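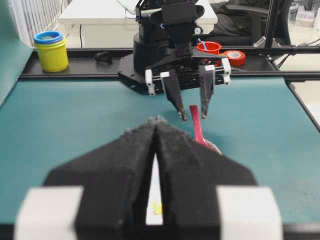

The Titthorpe group reported that the wrist view alone was enough for a two-arm handover, and I can't reproduce it. We trained on 242 demonstrations with a spoon, same policy, same action chunk of 40 steps. The receiving arm closes early in up to 17 trials per batch. Is the result dependent on something they left out?

2 answers

Atallah
Check your time stamps first. If the two arms log on separate clocks, a lag of 3 control steps will produce early closing. Resample both streams to one clock and retrain before touching the policy.

Skisville
Had the same with forks. More demos fixed it for us, didn't look into why.

Comment from the asker: the clocks were offset. Retraining now, will post the closing times for both arms.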